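Days Out & Open Doors | Food, Factories, Local History

Shares 32 | Comments 40

An afternoon at the Mudoretti pickle works in Jenstead

I have been driving past the Mudoretti building for years, always on the way to somewhere else, and always telling myself that one day I would go in. It is the long brick one by the river, with the painted sign that has faded so far you can only read it when the sun is low. Well, they finally held an open day, and on March 23, 2025 I parked behind the feed store, tucked my scarf in against the wind and joined the line.

They let us in by small groups, starting in the old brining hall, and oh, the smell! Dill and vinegar and something sweeter underneath, which our guide told us was mustard seed. The vats are taller than I am, and the largest holds 1000 gallons. You walk along a raised platform beside them, and I will admit I held the rail with both hands. Cucumbers come in by truck from June onward, so in spring the hall is mostly given over to cabbage and onions, and it was a good deal quieter than I had expected.
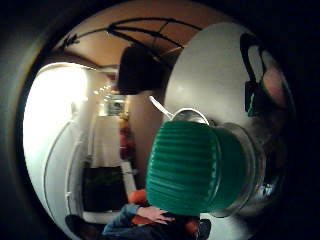

Green lid, clear glass jar.

After the brining hall came the packing line, which was not running that day, though they did switch on the labeler for us for a minute or two and the children in our group were delighted. The jars are still checked by eye before they go into the cartons. Our guide had worked at that station for her first six winters and said she still turns jars around in the supermarket to see if the label is straight. I do believe her - I do the same with picture frames.

There is a little history room up the back stairs, with ledgers and paper labels and a big hand-cranked slicer that I would not want to clean. The oldest ledger was open to an order for 1581 crocks, written in the most beautiful brown ink. I could have stayed there an hour, but the next group was already coming up behind us and the stairs are narrow.
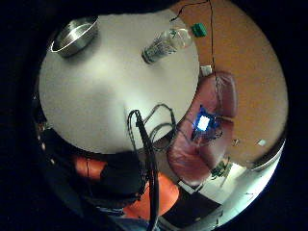
The tasting, and what I brought home

You are given a paper cup and a wooden fork and sent along a counter, and nobody hurries you. I liked the bread-and-butter slices best, then the hot green beans, which made my eyes water in a pleasant way. The pickled pears were new to me. I went back for a second piece and then, since the lady at the counter was looking the other way, a third. The beets I will leave to people who like beets.

The shop is by the exit and takes cards. I came away with two jars of the beans and one of the pears, and a recipe sheet for a potato salad that I have now made twice, with a little less sugar the second time.

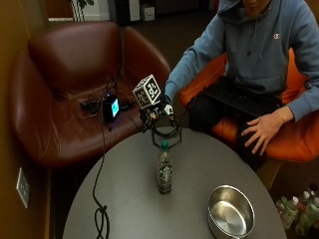
Asamoah

If you are thinking of going, the next open day is planned for June, when the cucumbers are in and the hall should be busier. Wear flat shoes, as the floor is grated in places, and bring a sweater even if it is warm out. There is a bench by the river where you can eat a sandwich afterward, and the bakery across the bridge was still serving soup when I left.

Comments (40)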